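Coursework > Social Studies > Projects > Light in the Home

What We Learned About Evening Light
by Hanane Slaoui and Fiachra Kinsella

When we began this project in September, we thought it would be a small and easy one, and I must say it grew on us! We wanted to know how people in Zostitz light their living rooms after supper, and whether older neighbors (those past 70, mostly) do it differently from families with children. We handed out 300 question sheets, and Fiachra walked nearly the whole length of Kavanagh Street with them, bless him.

Most of the older people told us they like one lamp near a favorite chair, with the ceiling light off. The families liked everything on at once, at least until bedtime. Many people wrote us long, kind notes in the margins, and we read every one of them. If we did it again, we would ask about reading habits too, and we would leave more room for the notes.

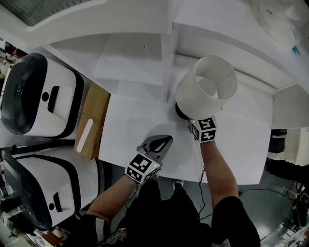 Our thanks go to everyone who let us in and talked with us so patiently.

Contact the Social Studies office | © Trelia School | Back to top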